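Werkstattbuch Skastuva, September

Suche im Werkstattbuch
Suchbegriff eingeben
Los

Eintrag: Farbstifte auf Etikettenpapier, Lichtechtheit und Wischprobe 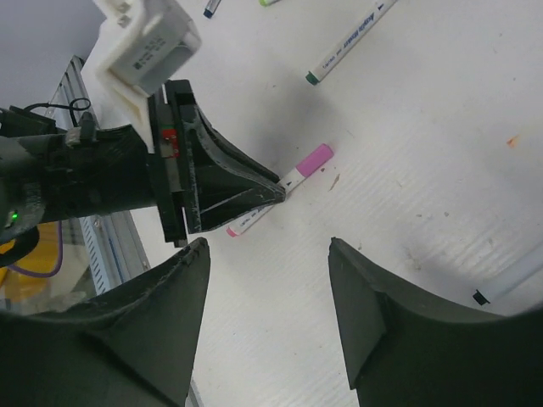 Stifte auf weißer Arbeitsfläche, der mittlere mit pink-violetter Kappe.

9 Uhr. Anlass ist die Reklamation aus dem Lager Zonbridge. Dort sind die handbeschrifteten Etiketten auf den Regalen an der Fensterseite nach dem Sommer kaum noch lesbar. Katherine hat einen Stapel alte Etiketten mitgebracht. Schwarz geht noch, Rot ist hellrosa, Grün fast weg. Wer was mit welchem Stift geschrieben hat, lässt sich nicht mehr klären.

Papier: zwei Sorten. Das gestrichene von Lozano (Charge 783) und das ungestrichene, das wir selbst schneiden. Je Farbe ein Strich mit Lineal, ein Strich freihand, ein ausgemaltes Feld. Linke Hälfte mit Karton abgedeckt, rechte Hälfte offen. Hängt am Südfenster neben dem Waschbecken, bitte nicht umhängen.

Wischprobe sofort, nach 2 Minuten und nach einer Stunde, mit trockenem Baumwolltuch, danach mit feuchtem.

Ergebnis trocken: Auf ungestrichenem Papier verwischt nach 2 Minuten nichts mehr. Auf Lozano schmieren Violett und Blau noch nach 2 Minuten deutlich, nach einer Stunde nur noch das ausgemalte Feld. Vermutlich steht dort einfach zu viel Tinte auf dem Strich.

Ergebnis feucht: schlecht, auf beiden Papieren, in allen Farben außer Schwarz. Für das Kühllager kommt das nicht in Frage, dort beschlagen die Etiketten jeden Morgen.

Percy schlägt vor, die Etiketten nach dem Beschriften mit Minance zu überziehen. Habe es an einem Reststück probiert. Mit dem Pinsel zieht es die Farbe mit, die Schrift bekommt einen Hof. Gesprüht geht es besser, aber das Papier wellt sich beim Trocknen. Zwischen zwei Glasplatten gepresst blieb es halbwegs flach. Für einzelne Schilder machbar, für ein ganzes Regal zu umständlich.

Nachtrag, 16 Uhr: Pirjo fragt, warum überhaupt bunt. Die Farben stehen für die Warengruppen, das hat Zonbridge so eingeführt und will es behalten. Man könnte die Farbe aber vordrucken und nur noch schwarz beschriften. Dann wäre das Ausbleichen der Handschrift erledigt und wir müssten nur den Druck prüfen. Frage an Katherine weitergegeben.

Offen:
Fensterprobe nach 27 Tagen abnehmen, mit der abgedeckten Hälfte vergleichen.
Schwarz auf Lozano im Kühllager testen, mindestens über eine Nacht.
Neue Rolle ungestrichenes Papier bestellen, die alte ist am Rand vergilbt und taugt nicht als Vergleich.

Kommentare

Cúc Cao: Der Karton am Fenster war heute Mittag verrutscht, ich habe ihn mit Klebeband festgemacht. Auf dem Violett fehlt jetzt unten ein Streifen Abdeckung, habe die Stelle mit Bleistift markiert.

Nayeli Sánchez: Beim Sprühen bitte die Absaugung einschalten, das hat man bis in den Flur gerochen. Zum Wellen: Papier vorher auf der Rückseite leicht anfeuchten, dann zieht es gleichmäßiger.

Katherine Sotelo: Zonbridge ist mit Vordruck einverstanden, wenn die Farbtöne ungefähr gleich bleiben. Muster schicke ich nächste Woche.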